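Helgate (kitchen robot)

Helgate is a two-armed kitchen robot built in a shared workshop in Bolleseo and designed to be put together from hand tools, salvaged motors and a great deal of patience. It is best known among hobby builders for its software twin, a simulated kitchen in which every movement is tried out before the real arms are allowed near a plate. The plans are free to copy, and several home versions exist.

Origins

The project grew out of Skuna, a single desktop arm that could sort bottle caps and not much else. Its builders wanted something that could do a real chore, and putting away dishes won out over folding towels. The first public set of drawings was released on 2019-08-29, and the second arm was added that September.

Construction

Each arm is carried on a frame bolted above the work surface, which leaves the counter free for ordinary use. The links are cut from flat stock and held with common machine screws, so a bent part can be remade in an evening. The arms end in black grippers with replaceable fingertips. A full build takes 80 hours of bench time if the parts are already on hand, and the wiring takes up a surprising share of it. The wiring is also where most first builds go wrong, usually from a cable left too short to follow the wrist through a full turn.

The simulated kitchen 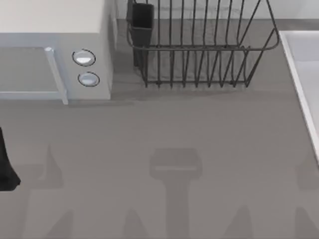
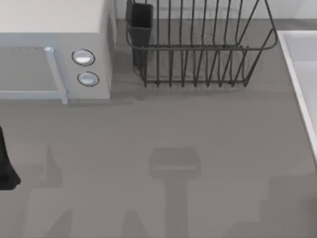 Uçar, the simulator used with Helgate, began as a few flat boxes and a floor, and it has become the most loved part of the whole project. Builders can change the size of the counter, swap fixtures and replay a motion as often as they like without breaking anything. The standard kitchen keeps its furnishings simple: a white microwave with two round, unmarked controls, a dark wire dish rack next to it, and a white sink on the right. Even with the arms mostly out of view, their soft shadows fall across the gray counter, a feature that home builders asked for because shadows can confuse a vision program badly. The wire rack is a wonderful test piece too, with thin rods and narrow slots that punish a sloppy grip.

A motion is normally run 18 times in Uçar, with small changes to the starting position, before it is copied to the real arms at low speed.

Home versions

The smallest known variant fits over a folding table and uses a single Skuna arm. Larger ones keep both arms but shorten the frame to suit a low ceiling. Motor brackets can be printed or sawn by hand, and the drawings cover both methods. Settings files made for the full-size robot will load on the small one, although the reach limits have to be entered again.

See also: Skuna (desktop arm); Uçar (simulator); Bolleseo shared workshop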